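December, getting on for 11 p.m.

Stayed back again. The building turns the heat off at six, presumably on the theory that simulated robots don't get cold. I wore my coat and the one glove I could find, and typed with the other hand.

The comparison is finally done, or done enough that I can stop pretending to tidy the spreadsheet. Randomized surfaces against plain ones, same policy, same number of training episodes, 148 test rollouts for each. My whole chapter rests on the idea that if you keep changing the floors and walls and tabletops during training, the policy will learn to ignore them and pay attention to the object like a sensible person.

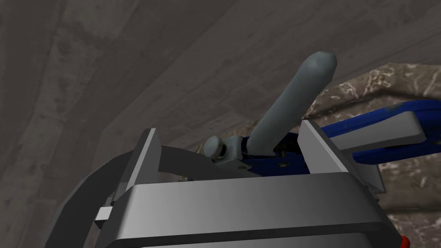

Wrist view, blue-handled pliers between the fingers.

The pliers were supposed to be my hard case. Long handles, an awkward lever, a knob in exactly the spot where you'd like to put a finger. They came out fine. The randomized policy beat the plain one by 12 points on hand tools, and I went and made a tea to celebrate and came back to look at the small objects, which I should have left until morning.

On small objects the plain policy wins. By a little, but it wins, and it wins on all the seeds. I reran the lot with Ruvent's contact settings in case it was the physics, then with our old ones in case it was Ruvent. Same answer, a bit slower. I have now spent most of a term's compute allowance establishing that I was wrong in a very reproducible way.

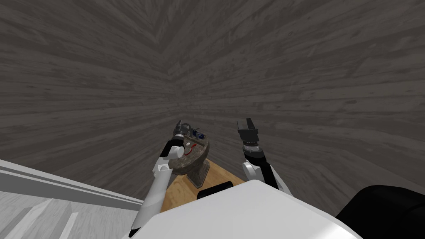
My guess, for whatever a guess is worth at this hour, is clutter. When things overlap, the policy has to work out where one stops and the next begins, and I've spent months teaching it that texture is a distraction. So it doesn't look at texture. Fair enough, I suppose. It did what it was told, and I'd be pleased with a student who listened that well.

The Lemieux paper has a line about this in the appendix, which I had read, and highlighted, in yellow, and then forgotten. I could try randomizing only the background and leaving the objects and whatever they sit on alone. That means relabelling every asset in the library by role, all 303 of them, and the Cultuvia ones came with names like "thing_b_final". I'd get through 44 in an evening if I skipped supper.

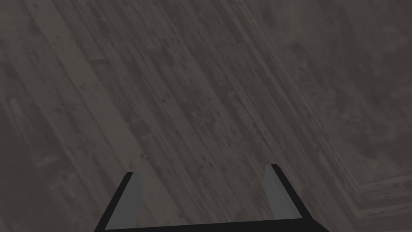
Other possibility: the wrist cameras are doing more harm than I've been giving them credit for. They spend a lot of each episode looking at nothing useful, and every time I swap a floor, that's a great deal of new floor for the policy to have opinions about. I could mask them out until the hand is near something. Easy to test, too, maybe two days on the Radano cluster if the fluid dynamics people leave me a crumb of it.

Will queue the masked run before I go and do the labels if it comes back flat. Have to rewrite the abstract either way. The current one says "consistently improves", and I was quite proud of "consistently".

Out of milk. Bus in nine minutes.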